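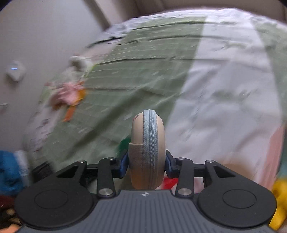

Pirmin Baumgartner had told his daughter he would come to the open day at Starnine, and on 16 September 2021 he took the bus out there. He had sewn things for a living for 11 years and did not expect to be impressed. A young man showed him how to squeeze the handle and told him to start with something soft. Pirmin looked over the bed and chose the beige pouch with the zipper down its edge. The blue pads closed on it and it stood upright between them. He checked the seam out of habit – it was decent work.

"Now put it wherever you like," the young man said.

Pirmin thought about where a pouch should go. At home he would have dropped it on a chair. He said so, and the young man wrote that down.

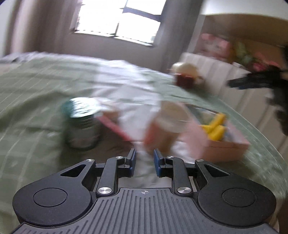 His daughter asked if he was tired. He said no, he wanted another turn. She had worked at Starnine for 4 years and he had never once asked what she did there.

"So it learns from this?" he said.

"From a lot of people doing this."

He squeezed the handle again – more slowly this time – and asked her what he should pick up next.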